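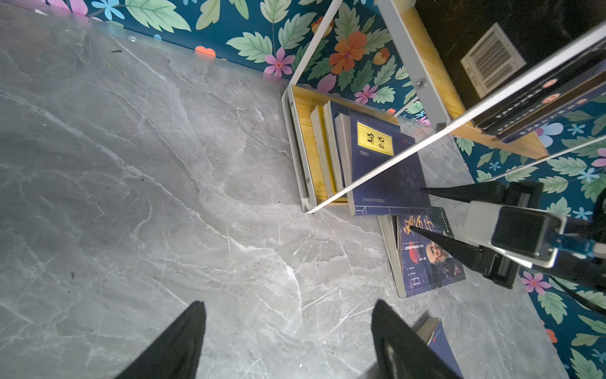 # How to set up a small bookshelf against a papered wall

When I moved to the flat in Flemdale, my books stayed in boxes for the whole of August. I was afraid of two things: to scratch the stone floor and to spoil the wallpaper, because the landlord, Mr. Steinbach, was very proud of both. In the end the job took one evening. I write down here what I did and what I would do differently, for anybody who has a light metal shelf, a hard floor and a wall with pattern.

The method is for a low open shelf with a metal frame and wooden boards. If yours is taller than your shoulder, please read the part about fixing first, and do not put any book on it before it is fixed.

## What you need

- a soft broom and a cloth
- a screwdriver that fits your screws well
- a small spirit level
- felt pads or thin rubber pads for the feet
- a pencil and a paper tape
- a sheet of clean cardboard
- wax for wood, if your boards are not treated

My shelf cost 1,940 at Lallham, the shop behind the station, and the pads were another 40. The cheaper model was 700, but its boards were very thin and I did not trust them with dictionaries.

## 1. Clean the floor before the shelf arrives

Sweep first, then wipe. On a floor with marble pattern the small crumbs are hard to see among the veins, and one grain of sand under a metal foot is enough to make a scratch. I go down on my knees and look along the floor with a lamp beside me. From this angle every grain has a shadow.

Do the corner where the wall meets the floor too. It will be difficult to reach it later.

Let the floor dry completely. The pads do not stick well if there is water under the foot.

## 2. Choose the place

Stand in the doorway and decide which part of the wallpaper you would miss. With big flowers and leaves this is a real question. A solid bookcase hides everything, but an open frame lets the pattern come through between the boards, so you can be more free.

Hoi-yan Ko, who lived in the flat before me, kept her shelf under the window and the sun made the spines pale. I put mine on the other side. Avoid also the radiator and the wall which is shared with the bathroom, if you can.

Mark the place of the two front feet with small pieces of tape on the floor. Do not mark the wallpaper, even with soft pencil. It does not come off clean.

## 3. Put the frame together on cardboard

Lay the cardboard down and build the frame on it, lying on its back. Put in all the screws, but turn them only until they hold. If you tighten the first one fully, the last one will not find its hole. I learned this two times.

When all the screws are in, stand the frame up and press on the top with both hands. Now tighten them, going from one corner to the opposite corner. Stop when the screw stops. White paint on metal breaks easily around the screw head, and then you will see a gray ring forever.

## 4. Prepare the boards

Pine boards are soft and they take marks from everything. Rub the edges with your palm to find splinters. If the wood is raw, give it one thin layer of wax and leave it overnight. I used a clear wax named Kandalon. It smells strong for some hours, so open the window.

Look at the two faces of each board and put the nicer grain up. If a board is a little bent, put the side that rises in the middle to the top – the weight of the books will work against the bend.

## 5. Stand it in place

Stick the pads on the feet and lift the frame to the place with another person. Do not push it over the floor. Sunee Phuthong from downstairs helped me, and it took us less than a minute.

Leave a gap of 6 millimeters between the frame and the wallpaper. I used a folded piece of cardboard to measure it and took it out afterwards. The metal should not rub on the paper when you pull a book out, and the air can pass behind.

Put the level on the lower board, first along and then across. If the shelf rocks, add a second pad under one foot. Check again after the books are in, because the pads become flatter.

## 6. Fix it if it needs to be fixed

A low shelf with heavy books at the bottom is usually quite stable by itself. A tall one is not, and any shelf in a home with small children must be fixed to the wall, also the low ones. Follow the paper which came with your shelf and use a plug that is right for your kind of wall. In a rented flat, ask first. Mr. Steinbach agreed to two holes as long as they were behind the frame.

To make a hole in wallpaper without tearing it, cut a small X with a sharp knife, fold the four corners back and drill in the middle. When you move out, you fill the hole and glue the corners down again.

## 7. Put in the books

Begin with the lower board. Large and heavy books go there, and the ones which you read every week can go higher.

Books should stand straight, close together but not squeezed. You should be able to take one out with two fingers. When a row is too short to fill the board, the last books start to lean, and after some months the covers are twisted. Use a bookend, or lay two or three books flat at the end of the row.

I know that many people turn the spines to the wall, so that only the cream edges of the pages are seen. It looks calm against a busy wallpaper. I have tried it and I could not find anything, but for novels that you have finished it is fine.

If you have one book with a beautiful cover, you can stand it in front of the others, facing the room. A dark cover is good for this when the boards are light. For me it would be the *I Ching* (易经), which I open often and so it never gets dusty. Make sure that the book in front stands on the board with its whole lower edge. If it hangs over, it will fall on the first day.

## Looking after it

Dust the boards when you sweep the floor, with a dry cloth only. Tighten the screws again after one month, and then maybe once a year. If you wash the floor, lift the cloth around the feet and do not let water stay by the pads – the glue gets loose.

## Questions I got from friends

**Can I use it in a room with carpet?** Yes, but put a thin plank under the feet. My friend Jui-lin Choi did not, and the shelf was leaning forward by the winter.

**The wallpaper is already scratched. What now?** Press the torn part down with a little paste on a small brush and wipe off the rest at once with a damp sponge. On a pattern with many leaves the repair is almost not visible.

**Is a third board useful?** Only if your books are small. Measure the tallest one and add the width of two fingers, then you can still take it out without bending the cover.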